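Estance container service – anyone else getting rolled? 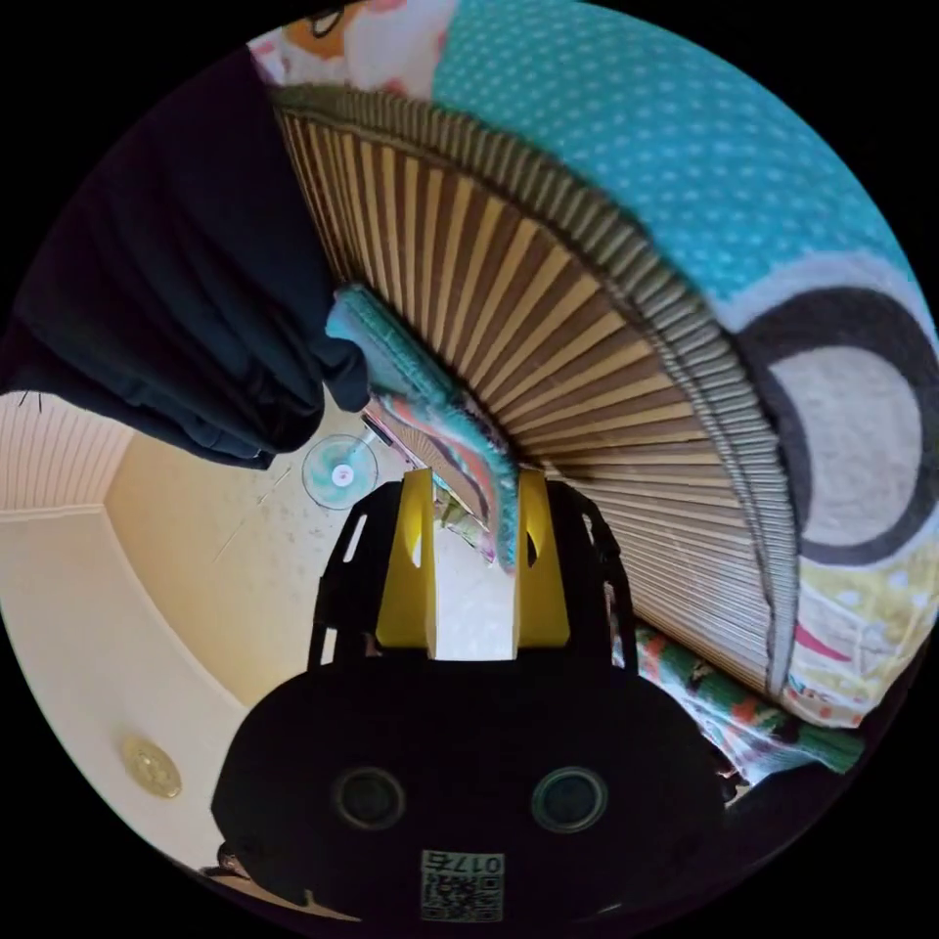 millet_imports
Posted 15 Sep 2023
I'm on my third rollover with Estance and I'm over it. Two pallets of homewares are stuck at Indon while the line keeps blaming port congestion, and my customer in Geelong rings every morning. I'd settle for a straight answer. Even a little black and white QR code like the one on that sticker, 0176 and all, would tell me more than their tracking page does! Has anyone had luck moving a booking across to Plullden?

deckhand_dave
Plullden's fine if you book early. Mine turned up 2 days ahead, but they stung me $2000 in peak surcharge.

JelleV
Not sure I'd blame the line, mate. Indon had a crane down for 5 days and everyone's behind. Switch now and you go to the back of someone else's queue.

millet_imports
My neighbour's box left on the same ship I was meant to be on, Jelle – so it wasn't all cranes.

JelleV
Fair enough. Was he on a contract rate? Those get loaded first.

millet_imports
He was, yeah. Bugger.

portside_kaz
Still poor form not telling you. Ask for the rollover notice in writing, I got my storage fees back that way.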